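23 July 2021

Club project day two, and I am hooked! Edit Pap wants us clearing a dining table with the hand-held grippers, one in each hand, fingers wide before every reach.
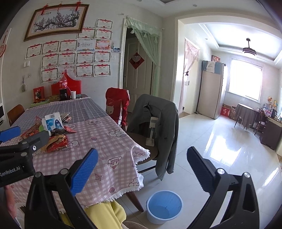
My left hand still lags behind my right — Edit says slow down, so I did nine more goes at half speed. Lovely feeling when both hands agree. Snack wrappers next, I think, then the paper cup.
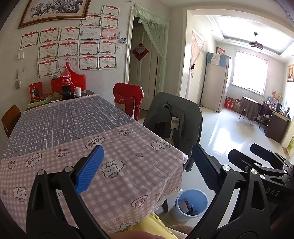

For tomorrow

Ask Edit about the Kelemen round in June.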